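2023-04-05

Draltley tracker reweighted again. Baird's lead drops from 4 to 2 once the phone-only respondents are pulled out, and I don't trust either figure. Sample is 841, but 90 of those came from one Plernov batch with no age recorded.

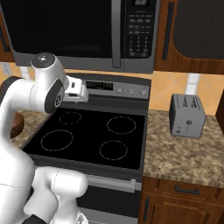 Simulated arm, gripper at the back panel of the range.

Hina wants to call it a real shift. I'd want to see November's weights run on the same file first. Abhishek has the old script, maybe. Not updating the average until then.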